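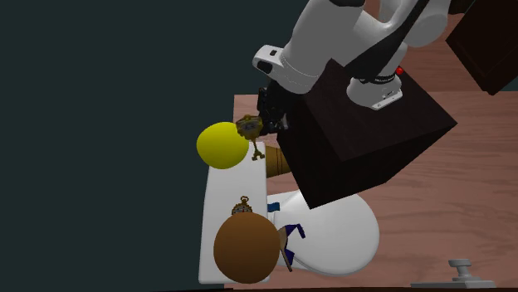
About Inlow

Inlow sets up and looks after robot cells for people who have an arm and a gripper and need the pair of them to pick things up reliably. Our office and workshop are in Trultside. Most of our customers are small packing firms, teaching labs and repair shops that own one machine and have no robotics staff of their own.

We began as a repair service. Arms came in with worn cables, bent fingers and joints that tripped a fault every morning, and we sent them back working. Over time we noticed that many of the faults had been built in during setup. A base had been bolted to a table that flexed, or a cable had been tied too short for the last joint to turn all the way. So we started doing the setup as well, and it is now the larger part of the work.

How we set up a cell

Every job starts in simulation. We build the customer's table, walls and arm in the computer and try the layout before a single hole is drilled. The base position is the first thing we settle. A hand's width one way or the other decides whether the arm can come down on an object from above or has to reach for it at a poor angle with the elbow nearly straight.

Then we fill the space with objects. We keep a library of everyday shapes for this called Lalix, and we add to it whenever a customer sends us something we haven't handled before. It has balls, boxes, keys, trays, small ornaments and large bathroom fixtures. Their sizes don't always make sense together, and for our purposes they don't need to. What we want is a mix of round, flat, thin and awkward, set down close enough together that the arm has to work its way in without knocking into anything.

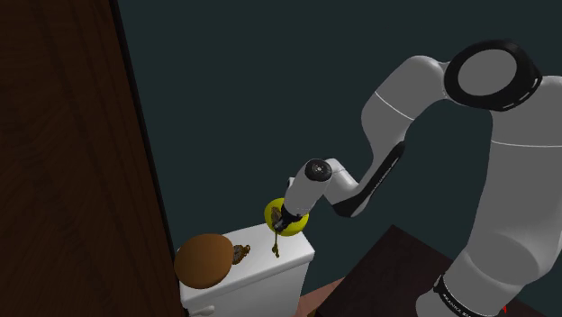

Round objects get extra time. Two parallel fingers touch a ball over a very small area, and if they close off-center the ball rolls out. We set the closing height first, then the width, then the force, and we change only one of them between runs. A grasp has to hold for 40 runs in a row before we write the settings down. If it drops one, the count goes back to zero.

Anything that hangs below the gripper is checked separately. The controller knows where the fingers are, but it has to be told about a stem, a strap or a tag underneath them. We add that length to the clearance on every move that passes over another object.

When the layout is settled we come to the site. Installation normally takes 2 days. The first goes on mounting, leveling and wiring, and on testing the emergency stop. On the second we run the moves from the simulation at low speed, with a person at the stop button, and correct for whatever the real table does differently. There is always something. Floors slope, and tabletops are rarely as flat as the drawing says.

Looking after it

A cell under our care plan gets 4 visits a year. On each one we:

Check the base bolts against the torque sheet
Clean the finger pads and replace them if they have gone shiny
Run every joint slowly through its range and listen
Look over the cable along its whole length, with most attention at the wrist
Repeat the reference grasp and compare it with the installation record
Back up the controller settings

The record stays with the machine in a folder, on paper, and we keep a second copy in Trultside. If an arm stops between visits, the folder is the first thing we will ask you to open when you call.

Between visits, customers do a short weekly check themselves. We teach it on the second day of installation — it takes a few minutes and needs a cloth, a flashlight and the hex key that came with the gripper.

Repairs

We repair grippers, cables, mounts and control boxes in our own workshop. Sealed joints go back to the manufacturer, and we handle the packing and the paperwork. Before anything is opened, we load the cell's saved layout and replay the move that failed. Quite often the arm is fine and a table or bin has been shifted.

Paul

Paul is our test cell. It has been taken apart and put back together more times than any machine we service, and new technicians learn on it before they go out to customers. They level it, wire it, set a grasp from nothing and then find a fault that a colleague has put in. Visitors are welcome to see it by appointment — mornings are best, as the afternoons are usually booked for training.

Working with us

Send us the make of your arm, a sketch of the table with measurements, and a list of what you want picked up. If you can spare one of each item, put them in a box and mail them along with the sketch. We reply with a proposed layout and a price for the setup, and the layout is yours to keep whether or not you go ahead.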